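Small bamboo shelf for the end of the desk -- show me yours
Forum > Home > Desks and Shelving

negi_fan20
Posted Wednesday, August 29, 2018
OK, I am completely sold on little bamboo shelves. I've been fighting desk clutter since January, and last night I cleared the whole gray table, laid my white board down and set the three-tier one up at the back of it. I love the slats! They run across every level, and each tier has a raised rim so pens don't roll off onto the floor (my old Flanis rack had no rim and I was on my knees every day).
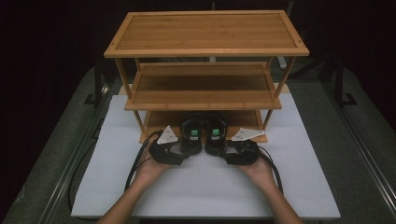
My plan is paper on the bottom, tape and clips in the middle, and a plant up top where it can get some sun. The color is a nice light honey brown and it warms up the corner so much. What do you all keep on the lowest level? It gets pretty dark down there and I don't want to lose things.

ketill_b
Shoes. Kidding, sort of, mine is by the front door. On a desk I'd go the other way and put the heavy stuff at the bottom, paper included, but skip the plant. Bamboo and watering cans don't mix. I had a ring on mine in a week.

drudonance
Disagree with ketill_b! Put a saucer under it and you're fine. I've had a fern on mine for two years and wiped it with a little oil now and then -- no rings, no warping.

ketill_b
Slats, though. Water goes right through to whatever is below. In my case a stack of sheet music.

negi_fan20
Ouch, sheet music. OK, plant with a saucer, and no paper directly under it. I also want to keep the front part of the table clear for projects, because having that much open space again is wonderful. I got a light wooden block out to try as a bookend and so far it just lives on the table.

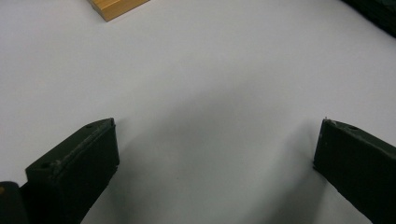 Light wooden block at the far side, lots of pale tabletop

Stamatia K.
Oh, I love that clean surface. I'd leave the block where it is, too! Felt on the bottom if you do use it as a bookend, or it slides around on the slats.

tramik347
Am I the only one who thinks three tiers is too much on a desk? Two is plenty. You can't reach into the bottom one without bumping your knuckles.

negi_fan20
I can get both hands in front of it fine, but I'll report back once it's full. Felt is going on the shopping list!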